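Cernar Bedding Project - progress report to the Evier Fund
11th April

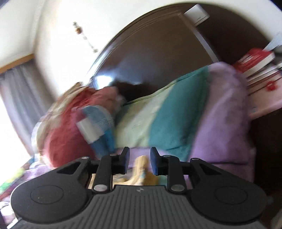 We've had a really good spring so far, and I'm delighted to say the bedding work is ahead of where we hoped to be when you agreed the second payment. Every room at Twal House now gets its own mix of covers, cushions and something soft to hold, and we've stopped ordering everything in plain white. The striped fleece blankets have been a great success (the lavender, teal and mint one especially!), and a red cushion against a heap of fleece makes a bed look far more welcoming than our old flat quilts ever did. Small plush toys go out with the children's sets, and the yellow ones are the first to be asked for.

Where we are: 60 sets have been made up and 30 of those are already in rooms at Twal House. The rest are bagged and labelled at the Orkow store, waiting for the upstairs corridor to be painted. Spending to date is £1463, mostly on fleece and cushion inners, with a little on washing powder and storage bags.

Two things have been slower. The first batch of cushion covers came with zips that stuck, so we sent them back and the new ones took five weeks to arrive. Drying is also a squeeze - fleece is quick, but the quilts hog the machines and we need a better rota for them.

Next we'll finish the upstairs rooms, then start on spare sets so a bed can be changed the same morning. We'd love to have those done by October, and you'd be very welcome to come and see the rooms before then.

This site uses cookies. Accept | Manage settings
© Cernar Bedding Project | Contact us | Back to top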